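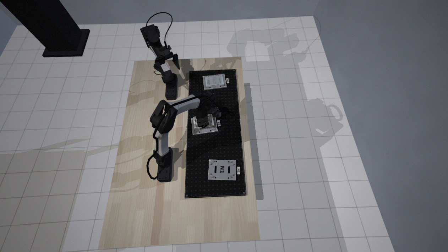
Table with the perforated board, three plate fixtures and their tags. Render.

August, 7:40 am

Back to the goldenrod sheets from the Kisstead ditch. I am still not convinced we have two things here. The old list for the site gives two, a hairy one and a smooth one, and whoever wrote it seems to have sorted them by touch. I did the same thing for an hour yesterday and got piles I could not repeat this morning. Four sheets moved from one pile to the other without my having learned anything new about them.

What I did today: took the middle third of each stem only, ignored everything below the lowest green leaf, and scored hairs under the scope at the same power each time. Lower stems rub smooth as they age, and a stem that has been standing in wet grass since June will look bald at the base whatever it started as. The key we have been using says "stem glabrous below inflorescence" and does not say how far below. That phrase has probably caused half of the trouble.

Total pressed material is 267 sheets, of which I would trust the data on maybe two thirds. The Drandunier sheets are the worst. Several have labels that say "roadside, dry" and nothing else, and one has a leaf from a different plant altogether tucked under the stem (toothed only at the tip, three veins, not ours). I have left it where it was and put a slip in.

Leaf notes, middle stem leaves:
Length all over the place, 2 to 5 inches on the same plant in one case.
Margins sharply toothed above the middle, weak or smooth below it. Consistent, which makes it useless for splitting them.
Underside hairs on the veins only in the "smooth" pile. In the "hairy" pile, on the veins and between them, except where it isn't.
Side veins: two strong ones parallel to the midrib in both piles. Fades in the shade leaves.

Heads: I counted ray florets on the Gounder meadow plants again and do not believe my first count. I had been including the unopened ones at the edge, which are easy to mistake for disk florets when they are dried flat. Recount with heads soaked in warm water with a drop of dish soap, ten minutes, then teased apart. Much slower but I can see what I am looking at. Bract length taken from the same soaked heads, and of course soaked bracts may be longer than dry ones. Need to measure a few both ways before anyone puts these numbers in the same column as the old ones.

11:15. Did that. Dry and soaked bracts differ by less than my own error when I measure the same bract twice. Fine, but my error is bigger than I would like. Use the finer scale from now on.

Galls: the claim going around that only the hairy form gets ball galls at Gounder. I looked. There are galls on plants in both piles. There are more in the hairy pile, but the hairy pile is mostly from the open end of the meadow, where there are more galls on everything. If somebody wants to make this argument they need plants from both piles growing side by side, and we don't have them.

Seed: the Uteo packet is labeled 500 and sold as the smooth one. I sowed a pinch in the spring, and the seedlings have hairs on the stem. Seedlings often do, so no verdict. The packet gives no collection site. I would not use it for anything except filling a bank.

Sheet 402 (the numbers skip, don't go looking for the missing ones) is the only one I would call smooth without arguing. Stem bare and with a whitish bloom that rubs off, leaves bare except for the margin, cluster broad and arching to one side. If the whole smooth pile looked like this I would shut up.

To do:
Go back to the ditch before the county mows. Take whole stems with some rhizome, one per clump, and write down which clump.
Check whether single clumps vary. Clumps are one plant or near enough, so if hairs differ within a clump the character is finished.
Redo the first drawer blind, labels folded under.
Replace the blotters, two have mold.

Until the clump check is done please leave the folders as one name with a question mark. Someone has already penciled the second name on the front of the Kisstead folder. I have erased it.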